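Week 6: Why we put things off

Bring the Marino chapter on Wednesday. If you have been meaning to read it since Week 4, you are this week's subject matter.

Start with the old view, which is that procrastinators are lazy. Lazy people, though, seem to have a nice time. The procrastinator cleans the oven, answers mail from last spring, and feels awful all the way through. Liliana Marino's argument is that putting things off is a way of managing mood. The task makes you feel bad, leaving it makes you feel better for an hour, and the bill goes to you next week, a person you have never met and don't much care for.

Three terms to know for the midterm: present bias, task aversion, and the planning fallacy. The last one covers every syllabus I have ever written, this one included.
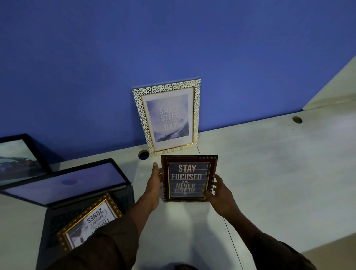

Then there is the question of willpower. The older textbooks treat it as a tank that runs dry by evening. Later attempts to repeat those studies came out mixed, so please don't cite the tank as settled fact. I took off 2 points for it last term and will do it again with a clear conscience.

What seems to help is duller. Make the first step small enough to be embarrassing. Say when and where you will do it ("after lunch, third floor, the desk by the radiator"). Put the phone in another room - another room, Ottmar Oltmanns insists in his reply to Marino, and a pocket is no such thing.

Reading: Marino, chapter 3, all of it. Oltmanns, the reply only. The full book runs to 340 pages and he could have started cutting sooner.

Short paper: 827 words is fine, 100 is not. Pick one task you avoided this month and trace what you did in its place. Drafts are due in my box by 4 p.m. Extensions must be requested before the deadline, a rule I expect most of you to get around to reading in December.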